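널스테드(Nulstead) 공동작업실 7월 정기 회의록

장소: 작업실 안쪽 큰 탁자
시작: 오후 7시 10분
진행: 문기석
기록: 하윤슬
참석: 문기석, 하윤슬, 변재호, 도민경, 레오나르도 보르톨로티(Leonardo Bortolotti), 탁선우, 국지원
불참: 인경태(사전 연락), 채수빈

1. 지난 회의록 확인

지난 회의록 4항에 콤프레서 담당이 탁선우로 적혀 있으나 변재호가 맞음. 수정하기로 하고 나머지는 그대로 승인함.

지난 회의에서 넘어온 일 가운데 끝난 것.
- 출입문 번호키 건전지 교체 (국지원)
- 공구 벽 라벨 다시 붙이기 (도민경)
- 분해 셀 작업대 수평 다시 잡기 (변재호)

끝나지 않은 것.
- 선반 브라켓 추가 주문. 규격을 다시 재야 한다고 함. 탁선우가 계속 맡음.
- 작업실 안내문 영문판. 보르톨로티가 초안을 썼고 국지원이 아직 못 읽음. 다음 회의까지.

2. 회비와 지출

분해 셀 공동 제작 건은 별도 장부로 관리하고 있음. 국지원이 장부를 돌려 보게 함. 현재 별도 장부 잔액은 1,448유로.

이번 달에 이 장부에서 나간 돈은 로 프레스티(Lo Presti)에서 산 프로파일 너트와 볼트, 케이블 체인, 그리고 손가락 재출력용 필라멘트. 영수증은 모두 파일철에 있음. 필라멘트 영수증 하나가 개인 물품과 섞여 있어서 보르톨로티가 해당 줄에 표시를 하고 서명함.

다음 분기 예산으로 400유로를 잡자는 안이 나옴. 도민경은 카메라를 새로 사면 모자랄 것이라고 함. 변재호는 카메라를 당장 사지 않는 조건이면 충분하다고 함. 카메라 건은 5항에서 따로 다루기로 하고 400유로 안을 통과시킴. 반대 없음.

일반 회비는 변동 없음. 두 명이 밀려 있고 국지원이 개별로 연락하기로 함.

3. 분해 셀 진행 보고

3-1. 개요 (처음 온 국지원을 위해 문기석이 짧게 설명)

국지원은 지난달부터 회계를 맡았고 셀 회의는 처음임. 문기석이 과제 이름은 그렐루리스(Grelluris)이고, 기증받은 데스크톱을 사람이 옆판만 열어 올려 두면 팔이 그래픽카드, 메모리, 하드디스크 순으로 빼내는 것을 목표로 한다고 설명함. 파워서플라이는 목표에 넣지 않음. 나사가 케이스 뒤쪽에 있어 지금 자세로는 공구가 들어가지 않음.

국지원이 메인보드까지 빼느냐고 물음. 변재호가 하지 않는다고 답함. 보드는 사람이 마지막에 뺌.

3-2. 작업대와 고정 (변재호)

프로파일 상판의 홈을 그대로 고정점으로 쓰고 있음. 케이스를 옆으로 눕히면 밑면의 발과 앞 패널 때문에 수평이 맞지 않는 기종이 있음. 얇은 고무판을 받치는 방법으로 넘겼는데 고무판이 눌리면서 높이가 변한다고 함. 출력물 받침으로 바꾸자고 제안함.

탁선우는 기종마다 받침을 따로 만들 수 없으니 높낮이 조절이 되는 받침이 낫다고 함. 변재호는 조절 나사가 풀릴 것을 걱정함. 이야기 끝에 조절식으로 한 벌만 만들어 시험하기로 함. 이중 너트를 쓸 것.

고정이 느슨하면 카드를 당길 때 케이스가 통째로 들림. 지난달에 이런 일이 있었고 그때 케이스가 작업대 끝까지 밀림. 떨어지지는 않음. 그 뒤로 왼쪽과 오른쪽에 멈춤쇠를 하나씩 대고 작업하고 있음. 멈춤쇠를 대지 않고 돌리지 말 것. 작업대 옆에 써 붙이기로 함. 담당 도민경.

3-3. 그리퍼 (보르톨로티)

손가락 설계를 다시 함. 이전 손가락은 끝이 둥글어 카드 윗면에서 미끄러졌음. 새 손가락은 끝에 각을 주었고 안쪽 면에 홈을 냄. 출력 방향을 바꾸어 층이 힘 받는 방향으로 갈라지지 않게 했다고 함.

당기는 힘은 현재 상한을 70뉴턴으로 걸어 둠. 슬롯 고정 걸쇠가 안 풀린 상태에서는 이 값까지 올라가도 카드가 빠지지 않고 팔이 멈춤. 변재호가 상한을 올리는 것은 반대한다고 분명히 함. 걸쇠를 먼저 푸는 동작이 안정되어야 하고, 힘으로 뽑으면 슬롯이 보드에서 뜯긴다는 의견. 보르톨로티도 동의함. 상한은 그대로 유지.

걸쇠 누르는 동작은 아직 사람이 플라스틱 막대로 대신함. 걸쇠 모양이 보드마다 달라서 손가락 하나로 다 되지 않음. 누르는 것, 옆으로 미는 것, 당기는 것이 있음. 우선 누르는 형식만 자동으로 하기로 함.

손가락 케이블이 손목 회전 때 당겨진다는 보고가 있었음. 여유 길이를 더 주었더니 이번에는 케이스 모서리에 스침. 케이블을 묶는 위치를 한 칸 위로 옮겨 보기로 함. 담당 보르톨로티.

3-4. 제어 프로그램 (도민경)

접근 경로를 세 구간으로 나눔. 케이스 위 대기 위치, 벽 높이 통과, 부품 바로 위. 벽 높이 통과 구간에서 속도를 낮추었고 그 뒤로 케이스 벽을 건드린 기록은 없음.

문제는 전선 묶음임. 드라이브 쪽으로 내려오는 전원선이 경로 안으로 늘어지면 손가락이 선을 걸고 올라옴. 현재는 시작 전에 사람이 선을 옆으로 밀어 둠. 도민경은 시작 전 점검 항목에 넣고 당분간 사람이 하자고 함. 탁선우는 선을 먼저 빼는 순서로 바꾸면 안 되느냐고 물음. 커넥터가 뻑뻑해서 지금 손가락으로는 어렵다는 것이 보르톨로티 답변. 당분간 사람이 밀어 두는 것으로 정함.

좌표 기준을 잡는 치구 위치가 청소할 때마다 조금씩 틀어짐. 치구에 손대지 말 것. 청소할 때는 그 둘레만 닦기로 함. 틀어졌다고 의심되면 도민경에게 말하고 다시 맞출 때까지 돌리지 않음.

프로그램 백업이 도민경 노트북에만 있었음. 작업실 저장장치에도 넣기로 함. 이번 주 안.

3-5. 시험 대상 (탁선우)

기증 컴퓨터 중에 먼지가 많은 것이 있어 손가락 안쪽 홈이 금방 막힌다고 함. 미리 불어낼 것인가를 두고 의견이 갈림. 변재호는 실제로 들어오는 상태 그대로 시험해야 한다고 하고, 국지원은 실내에 먼지가 날리는 것이 싫다고 함. 결론은 다음과 같음.
- 콤프레서로 불어내는 것은 뒷마당에서만 함.
- 시험용 가운데 절반은 불어내지 않고 그대로 씀.
- 손가락 홈은 한 대 끝날 때마다 솔로 턺.

하드디스크는 빼낸 뒤 바로 잠금 서랍에 넣음. 기증자에게 지워 주기로 약속했으므로 책상 위에 두지 않음. 지우는 작업은 인경태 담당인데 오늘 불참이라 밀린 수량을 확인하지 못함. 하윤슬이 연락하기로 함.

전원 코드는 케이스가 작업실에 들어오는 즉시 떼어 따로 보관함. 파워서플라이는 열지 않음. 지난 회의에서 이미 정한 것이나 탁선우가 다시 적어 달라고 요청하여 적음.

4. 안전

비상정지 버튼 위치에 대한 건의. 지금은 뒤쪽 책상에 있어 작업대 앞에 선 사람이 팔을 뻗어도 닿지 않음. 버튼을 2개로 늘리고 하나를 작업대 앞쪽 다리에 달자는 안을 변재호가 냄. 전원 반대 없음. 버튼과 배선은 보렉스(Borex) 카탈로그에서 고르고, 배선은 변재호가 하며 문기석이 확인함. 새 버튼이 달리기 전까지는 혼자 셀을 돌리지 않음. 한 사람은 책상 쪽에 있을 것.

보호안경은 팔이 움직이는 동안 씀. 보르톨로티가 긁힌 안경이 많다고 함. 국지원이 상태를 보고 바꿀 것을 정함.

팔이 움직이는 중에 케이스 안으로 손을 넣은 사람이 있었음. 본인이 회의에서 직접 말함. 이름은 적지 않기로 함. 걸쇠를 누르던 중이었고 다음 동작이 시작된 것을 몰랐다고 함. 다치지 않음. 도민경이 걸쇠 누르는 단계 뒤에 확인 키를 눌러야 다음으로 넘어가도록 프로그램을 고치기로 함. 고칠 때까지 카드 빼기 시험은 중지. 메모리 빼기 시험은 계속해도 됨.

뒤쪽 책상 위 정리 건. 종이와 개인 물건이 팔 받침 근처까지 온다고 문기석이 지적함. 팔 뒤쪽으로 늘어진 케이블도 묶을 것. 담당을 정하지 않고 각자 자기 물건은 자기가 치우기로 함.

기록용 첨부: 메인보드 쪽 접근 자세
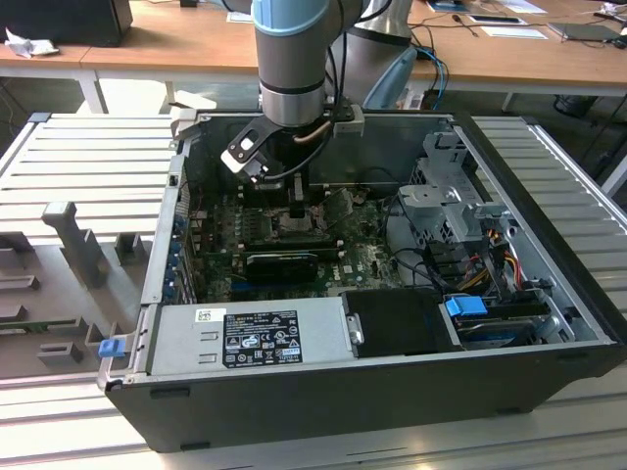 옆으로 눕힌 케이스 안으로 내려온 그리퍼. 메인보드 바로 위 위치.

5. 카메라

도민경이 부품 위치를 카메라로 찾자고 다시 제안함. 지금은 기종별로 위치를 손으로 가르쳐 주고 있어 새 기종이 들어올 때마다 저녁 한나절이 든다고 함. 변재호는 손으로 가르친 기종부터 안정되게 돌아간 다음에 하자는 의견. 보르톨로티는 손가락을 또 고칠 수도 있으니 카메라 자리를 지금 정하면 다시 달아야 할 것이라고 함.

탁선우가 집에 남는 웹캠이 있으니 우선 그것으로 어디까지 되는지 보자고 함. 돈이 들지 않으므로 표결 없이 그렇게 하기로 함. 결과는 다음 회의에서 도민경이 보고. 새 카메라 구입은 그때 다시 논의.

조명도 같이 이야기됨. 케이스 안이 깊어 천장등만으로는 그림자가 진다고 함. 작업등 하나를 빌려 써 보기로 함. 납땜 자리의 작업등을 쓰되 납땜하는 사람이 있으면 돌려줄 것.

6. 작업실 사용 시간

셀 소음에 대한 말이 있었음. 팔은 조용하고 문제는 콤프레서임. 밤 9시 이후 콤프레서 사용 금지를 유지함. 문 쪽 자리에서 재봉틀을 쓰는 회원들이 탁자 공간이 줄었다고 하여, 시험이 없는 날에는 기증 컴퓨터를 벽 쪽 선반으로 올리기로 함. 선반 브라켓이 오기 전에는 아래 칸만 씀.

7. 기타

- 공개의 날에 셀을 보여 줄지 여부. 비상정지 버튼이 달리고 확인 키가 들어간 뒤에 결정함. 그 전에는 홍보물에 넣지 않음.
- 빼낸 그래픽카드 처리. 동작하는 것은 회원이 쓰고 나머지는 재활용 업체로 보냄. 동작 확인용 컴퓨터는 창고에 있음. 채수빈에게 열쇠가 있음.
- 솔, 걸레, 쓰레기봉투 떨어짐. 국지원 구입. 일반 회비에서 지출.
- 보르톨로티가 다음 달에 두 주 동안 자리를 비움. 손가락 도면 파일은 그 전에 공용 폴더에 올림. 출력 설정값도 같이 올릴 것.

8. 할 일 정리

변재호: 비상정지 버튼 선정과 배선, 조절식 받침 한 벌
보르톨로티: 케이블 묶는 위치 변경, 도면과 출력 설정값 올리기
도민경: 확인 키 추가, 프로그램 백업, 멈춤쇠 안내문, 웹캠 시험
탁선우: 선반 브라켓 규격 확인과 주문, 웹캠 가져오기
국지원: 보호안경 점검, 청소용품, 회비 연락, 영문 안내문 읽기
하윤슬: 인경태에게 하드디스크 수량 문의, 지난 회의록 수정
문기석: 배선 확인, 다음 회의 날짜 공지

오후 9시 5분 마침.

회의 뒤 추가: 인경태가 답을 보냄. 서랍 안 하드디스크는 아직 손대지 못했고 다음 회의 전까지 끝내겠다고 함. 서랍이 거의 찼으니 그때까지 하드디스크 빼기 시험은 줄여 달라는 요청. 도민경과 탁선우에게 전달함. (하윤슬)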